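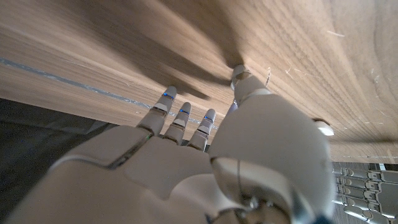 Can you get rid of fine scratches on a wooden table without sanding the whole top?
Often you can make them much harder to see. Clean the wood, rub a little wax along the grain, leave it and buff it with a dry cloth.

1/ We've had this table in the workroom since November and I've been putting off doing anything about the surface. Faint pale scratches, tiny specks, a bit worn, a bit matte. Nothing deep. Notes as I go.

2/ Cleaning comes first. Lukewarm water, a few drops of washing-up liquid, cloth wrung out hard. Wipe with the grain, then go over it again with plain water and dry it straight away. Don't let water sit in the joints.

3/ Estela Gaete asked about spray polish. I don't use it. It makes the next coat of anything harder to get on evenly. 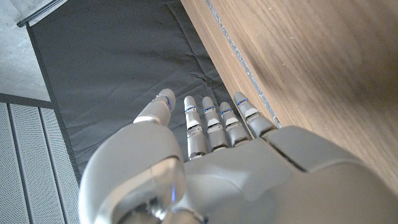
Dark fabric next to the wood.

4/ On fabric: keep wax away from it. I got some on a dark chair seat years ago and the mark never came out. Move what you can, cover the rest with an old sheet.

5/ The wax I'm using is Brudalel, the medium brown one. Prakash Kulkarni gave me the end of his tin. Irnow do a clear one as well, but on pale scratches a bit of colour helps - clear just makes them shiny.

6/ Try it underneath first. On our table the medium brown came out slightly redder than I expected, still close enough. Thin coat, small area at a time. If you can see it sitting on the surface you've used too much.

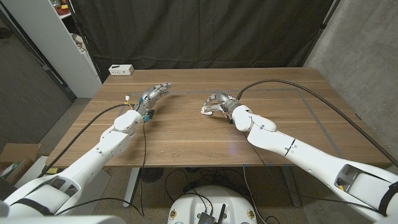
Leave it 2 hours before buffing. The tin says less, but in a cool room it stays tacky. Then a clean cotton cloth, long strokes with the grain, turning the cloth as it picks up colour.

7/ For specks that stand proud of the surface, I use a scrap of 2,000 grit paper with almost no pressure, then wax that spot again. Abelardo Daza uses fine wire wool for the same job. Bits of it get everywhere, so I've stuck with paper.

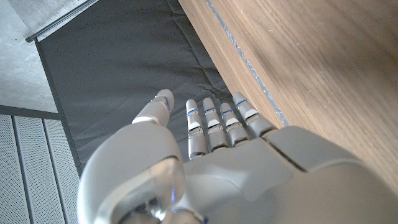
8/ Edges. They get more hands and sleeves than the middle does, so they wear sooner. I give them a second thin coat the next morning and buff again.

9/ After that it's a dry duster most days and a damp cloth for spills. I'll wax it again in the spring. Graciela Lucero wants to know if the same tin works on oak - I've only used it on this one, so ask me after I've done the shelf.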